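Trilarura, atelier de réemploi informatique
Compte rendu de la réunion mensuelle, mercredi 19 avril

La réunion commence avec un peu de retard, le temps que chacun trouve une chaise et que le café finisse de passer. Merci à celles et ceux qui avaient apporté les gâteaux !

1. Approbation du compte rendu de février
Adopté sans changement, après une petite discussion sur l'orthographe de Pisharody, que nous écrirons désormais toujours ainsi.

2. Les tours de bureau
Le lot Pisharody compte 17 tours, et l'on a longuement parlé de la bonne manière de les ouvrir. Il est convenu de les coucher sur le côté, panneau retiré, pour garder sous les yeux la carte mère, l'alimentation et la cage du disque dur.

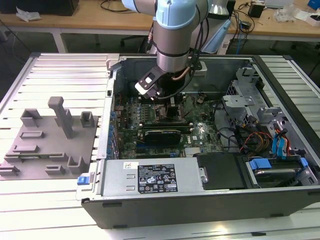

Les disques partiront tous à l'effacement avant toute autre chose, c'est un point auquel l'assemblée tient beaucoup. Plusieurs personnes demandent qu'on ne tire plus sur les câbles SATA, même quand ils résistent, et qu'on prenne le temps de dégager le connecteur. Les alimentations seront testées à part et étiquetées le jour même. Pour le tri, 5 bacs suffiront dans un premier temps, et l'on en reparlera si les cartes d'extension s'accumulent.

3. Processeurs et mémoire
Le sujet a occupé une bonne partie de la soirée, et c'était bien agréable d'entendre tant d'avis différents. On rappelle que le support du processeur est fragile.

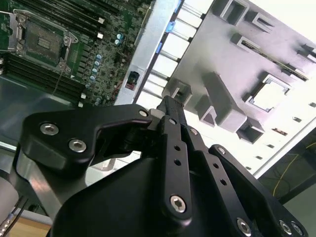
Un support sans processeur doit être protégé par un cache avant le rangement. Les barrettes seront classées par capacité, dans les pochettes antistatiques reçues de Stullstead. Il en reste 13, il faudra donc en recommander : un budget de 800 euros est voté à l'unanimité pour les pochettes, la pâte thermique et deux tournevis corrects (enfin !).

4. Fiche de démontage
La nouvelle fiche est relue à voix haute, puis adoptée avec quelques retouches de vocabulaire. Elle sera mise en ligne avec ce compte rendu.

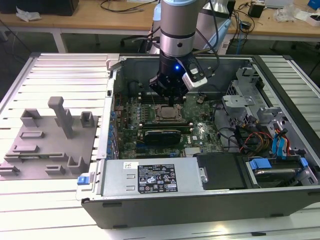 Temps de lecture : 2 minutes

On y ajoutera une ligne pour noter la marque de la carte mère et une autre pour l'état du dissipateur. L'antenne de Drirstead souhaite en recevoir une copie, ce qui nous fait très plaisir.

5. Questions diverses
Le tapis antistatique du fond est à remplacer. La clé de l'armoire reste introuvable, merci à tous de regarder dans vos poches.

La séance est levée après le rangement des chaises.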